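Free buses won't fix the Tanwood line

I have ridden the 40 between Tanwood and Cultdale for most of my adult life, and I have lost track of how many times I've been told it is about to get better. First there were going to be new timetables. Then there was the app, which shows a little bus creeping along a map until it vanishes just before my stop. Now the transit authority wants to drop the fare altogether, and everybody at the October meeting seemed to think this was the big one.

I'm not so sure. I like free things as much as anyone. But I have stood at the Unnithan Street stop at ten past six in the evening, and I can't say I ever saw a person walk away over the price of the ride. They walk away when the bus doesn't come.

Let's look at what is on offer. The plan runs for a year, all day, on every local route. The authority says it expects to carry 1000 more riders a day across the network. Fine. On what? The plan has no money in it for extra buses. It has no money for extra drivers either, and the drivers we've got are already being asked to work split shifts that start before dawn and end after supper. When I asked where the additional riders would sit, I was told there was "spare capacity in the system." I'm sure there is. It's at two in the afternoon, out past the Clonis warehouses, where you can have your pick of the seats. It is not on the 40 at rush hour.

Revathi Thevar drove that route for years before she moved over to the training side, and she put it to me more bluntly than I'd have dared. Every stop takes longer when the bus is full, she said, and a bus that's running late picks up the people who were waiting for it plus the people who came early for the next one. So it gets fuller, and later, and the one behind it catches up half empty. Anyone who has watched two 40s pull in nose to tail after a long gap knows what she means. Add riders without adding buses and you get more of that.

Supporters will say that boarding speeds up when no one has to pay. That part is true, as far as it goes. Riders can use the back door, and there's no fumbling for a card. I'd like to see someone time it on our route, though, where most of the regulars have passes and the real delay is the left turn by the hospital. There is no signal for that turn. There has been a study of it, twice. 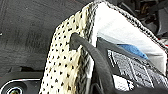
So who would gain from a free 40? Mostly the people who already ride it, who'd keep the price of a pass every month and wait just as long as before.

I don't sneer at that. A monthly pass is real money to plenty of the folks I ride with, and if the authority wanted to call this a household relief program I'd nod along. What bothers me is hearing it sold as a way to get drivers out of their cars. A man in Cultdale who owns a car has already paid for it. He isn't leaving it in the driveway to save a bus fare, not when the last bus home goes at 9:30 and he works until ten. Give him a bus at 10:15 that he can count on and he might think about it.

Then there's the question of what happens when the year is up. The fares bring in something, even if it's less than people assume, and the plan covers the hole with a one-time grant. Next fall the grant is gone and the riders aren't used to paying. I can see two ways that ends. Either the fare comes back and everyone is angry, or it stays off and a few evening trips quietly drop out of the timetable. We've been through the second one before - that's how the Sunday service to Tanwood got to be what it is.

The same money could do duller things. It could put one more bus on the 40 in the peak and push the last trip back an hour. It could pay for a shelter at Unnithan Street, where the 600 transfers come in and people stand in the rain with their groceries. I'd take any of those over a free ride. None of them would get a ribbon cutting, and I suspect that counts against them.

Maybe I'll be wrong. If the plan passes I'll be on the bus the first morning like everyone else, with my wallet in my pocket, and I'll write down what time it shows up.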